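Okay so I have been a bottled soap person for most of my adult life. Pump on the bathroom counter, pump by the kitchen sink, big refill jug of something vaguely cucumber under the cabinet. I never thought about it. Then back in March the pump in the upstairs bathroom broke (it did that thing where it goes down and just stays down) and all I had in the house was a bar of pink soap from a drawer.

And that was it, I guess. I'm a bar soap person now. My whole family is sick of hearing about it, so you get to hear about it instead.

The drawer, by the way, is where all gift soap goes to live in our house. Sixteen bars! I laid them all out on the bed. Some of them were still in their paper, some had lost their paper and picked up that perfumey drawer smell, and one was shaped like a lemon and had a dent in it. A bunch were from a Lalleo gift box that I'm pretty sure was a thank-you for watching somebody's cats. Two were hotel minis. I had been buying jugs of cucumber stuff on sale while sitting on sixteen bars of soap.

So the rule I made for myself was no new soap of any kind until the drawer is empty. I've done four bars so far, and I'm on number five, another pink one.

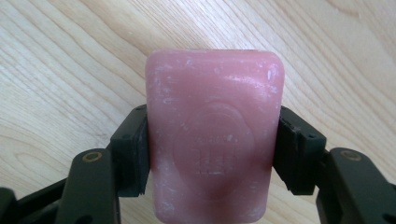
Bar number five, with the letters wearing down.

I love this one. It's a sort of dusty rose color and it has an emblem pressed into the front with a scalloped edge, like a little seal. There's lettering inside it, but I couldn't tell you what it says anymore. I never wrote down the brand and whatever wrapper it had is long gone, so it's going to stay a mystery. I do like a soap with something stamped on it. My grandmother's soap always had a stamp, and when I was a kid I would try to make it last by only washing with the back side. I caught myself doing this again last week, at my age, turning the bar over so the fancy side wouldn't get rubbed.

You can see it has the chalky specks too. I used to think that meant the soap had gone bad! As far as I can tell it's just dried-on residue, and our water is very hard, so everything in that bathroom gets a bit of a crust, including the faucet and probably me. I run a wet thumb over the bar before I use it and don't worry about it past that.

What I did have to figure out was the dish. If you grew up with bar soap you already know this, but I had it sitting flat on the counter for the first few days and it turned into a sort of pudding. The underside was just gone. I lost a good chunk of bar number one that way and I'm still a little mad.

Dish attempt one was a saucer. Pretty, useless, same pudding.

Dish attempt two was a Rinaldi ceramic one with ridges, which I got at the thrift store on a Sunday for 3 dollars and was very excited about. The ridges are nice and tall and the soap stays up off the wet part. The trouble is there's no drain, so water sits between the ridges and you have to dump it. I dump it maybe every other day. My husband has never dumped it once and I don't believe he knows it can be dumped.

Dish attempt three is the one I use now in the upstairs bathroom, a slatted wood thing from Liltby with a little slope to it so that everything runs off into the sink. It cost 15 dollars, and I stood in the store for a ridiculous amount of time asking myself if I was a person who spends 15 dollars on a soap dish. I was! It's great. The soap is properly dry by the time anybody goes back for it, and the wood hasn't gone gray yet, though I'm keeping an eye on it. The Rinaldi got moved downstairs to the powder room, where there's less traffic.

I also tried one of those magnet holders from Biltance, where you push a metal disk into the soap and it hangs in the air under an arm. So clever! I wanted to love it. But it only works on a fresh, fat bar, and once ours got thin the disk popped out and the soap went down behind the toilet, and I'm not going to say any more about that.

A few other things I've picked up, in no order:

Old soap lasts longer. The bars that had been out of their paper for years in the drawer were hard as rocks and they are going so much slower than the first one did. I've since unwrapped all the rest and stood them on end in a shoebox in the linen closet so they can dry out some more. The towels smell amazing now, or else they smell like too much, depending on who you ask in this house.

Slippery is a real issue for small hands. My youngest shoots the bar across the bathroom like a hockey puck at least once a night. If that's happening to you, cut the bar in half before you start it. A big kitchen knife works if the soap isn't too old. (If it is too old it cracks and flies everywhere, ask me how I know.) I did that with the lemon and it was a sad moment but it was the right call.

Slivers. Everyone has an opinion on slivers. I was mashing the old sliver onto the back of the new bar, wet side to wet side, and leaving it overnight, and that held maybe half the time. The other half it slid off in somebody's hand and they yelled. Now I drop them in a mesh onion bag that hangs off the laundry room faucet and we use that for garden hands and after bike repairs. It's ugly but wow does it get grease off, all those little holes do the scrubbing.

The kitchen is the one place I haven't switched. I tried it for a weekend and there was always a bit of onion or dough stuck to the bar and I couldn't take it, so the pump stays there until the jug is done and then we'll see.

Oh, and the sink itself. Bar soap does leave more of a film in the bowl, I won't lie to you. I wipe it with the hand towel right before the hand towel goes in the wash, and that keeps up with it okay.

Next out of the shoebox is a green one that smells like either pine or floor cleaner, opinions differ. If you've got a good trick for stuck-on slivers leave it in the comments, I will try anything at this point!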